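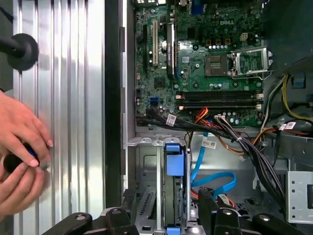 Notes on the teardown cell at Sikville, since Jormont asked how we keep it running. The arm strips old desktops, one case at a time, and most of my hours go into the fingers. A case on its side with the board facing up, memory slots empty and the CPU socket open, still leaves a lot of cable to work through. Cable is where the grip drifts.

Finger check is every 400 cycles. Torque the hex screws on both links, then close on the gauge block. If the tips miss by more than 2 mm, re-zero before touching anything else.

Wrist camera: wipe the lens, rerun the hand-eye routine. Takes roughly 8 minutes - longer if someone has bumped the bench.

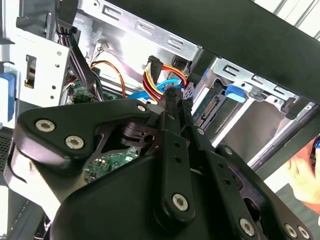
Grip force for small connectors is stored separately from the force for drives. Do not copy one to the other. Tremblay did that in September and we replaced 2 tip pads.

Spare pads are in the Stondora drawer. Log the cycle count when you take one.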